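3. Rounded Forms in Household Storage

3.1 Background

The rounded rectangle has a long history in household goods, but its use has seldom been studied apart from the history of the firms that adopted it. Most accounts treat the shape as a matter of fashion. Our reading of the Pridmont workshop records suggests that the choice was tied more closely to how lids, trays and cases were finished by hand, and to the way retailers stacked them. This section sets out that evidence and describes how it was coded for the analysis in Section 4.

The Pridmont records cover two periods of production. In the first, corners were square and edges were filed after assembly. In the second, the corner radius was fixed before the part was shaped, and the finishing bench was moved to the front of the shop. The order books show fewer returns for damaged corners in the second period, although the entries are brief and the reason for a return was not always written down. Kariuki's earlier survey of returned goods reached a similar view for kitchen canisters, and we follow her categories here with two changes. The class she called "worn" has been divided into surface wear and edge wear, and items returned without a note have been removed.

3.2 Materials and Procedure

The sample was drawn from three collections: the Pridmont records, the Laizer catalog series and the private holdings of the Odanon Trust. Each item was assigned to one of nine form classes according to its outline when seen from above. Where an item had been repaired or had lost its lid, it was classed by its base alone. Color and surface finish were recorded separately, so that a dark, plain item and a light, patterned one of the same outline would fall in the same class.

Seven readers took part in the coding. All had some training in design history or museum practice, and none had worked with the Laizer catalogs before. Readers worked alone for the first pass and then met in pairs to settle differences. Disagreement was most common between the "softened square" and "rounded rectangle" classes, where the length of the sides is nearly equal and the decision rests on the corner. A written rule was adopted in June, after the second meeting, and all earlier decisions in these two classes were reviewed against it.

The rule directs the reader to look first at the corner, then at the line of the rim, and last at the face. A face that carries no ornament is to be judged by its bevels and recesses. Doãn has argued that a plain face makes the rim more prominent, and that makers in the later period understood this well. The catalogs give some support to her position — rims in a contrasting tone appear mainly on items with little or no surface decoration — but the pattern is weaker in the Odanon holdings, where many pieces were refinished by later owners. 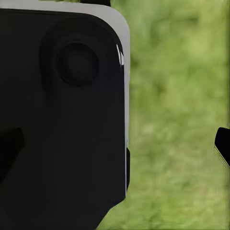 Figure 7. Dark rounded-rectangular form with a pale rim following the upper corner. Computer rendering.

A further difficulty concerns the lower edge. Catalog illustrations usually show an item from the front and slightly above, and a slanted or chamfered base may be hidden altogether. Readers were therefore told to leave the base field blank unless the edge could be plainly seen or was named in the printed text. Blank fields were kept in the data set and are reported as missing in Section 4.

3.3 Limits of the Evidence

The collections were not assembled for comparison. The Laizer series favors goods sold by mail, and the Pridmont records say little about items made to private order. The Tesa price lists, which might have filled part of this gap, survive only as loose sheets and could not be placed in sequence. We have used them to confirm product names and for no other purpose.

Prices were not adjusted. Where a catalog lists the same item in two finishes, the lower price was entered and the difference noted in the remarks field.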